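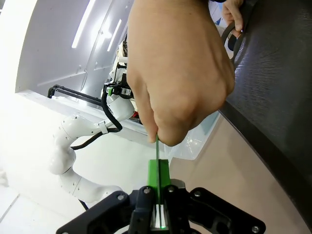
Fingers on the green strip, block still in the jaws. Clirau lab, Sunday.

Open day at the Prorby site, so in we went. Train late, coffee dreadful, badge spelt wrong. Got to the Clirau lab at 11 and the demo had already stopped.

The fault: gripper closes on the block, then won't let go. Screen said "release timeout", error 689. Two of the staff tried the open command, then tried it again. Nothing. Jaws stayed shut.

What bothered me was the next bit. Someone went straight in by hand and took hold of the strip, and I couldn't see that anyone had hit the stop first. Asked about it. Was told the arm was "in hold", meaning motors on, not moving. Hold isn't off! On our line at Titley you'd be sent home for that.

To be fair they took it well. Stop pressed, air and power isolated, everyone moved back behind the tape. Down for 23 minutes in all. Their log had 93 cycles on it since the morning restart and no earlier trips, so they reckon a sticking release valve. Could be. I'd want to see the valve out before beleiving it.

Kramer stand next door was better organised – lockout tags on a hook by the door, and a card on how to free a stuck part. Took a copy for our lot.

Missed the paint shop tour becuase of all this. Lunch was fine – queue long. Back again in December if they fix the parking.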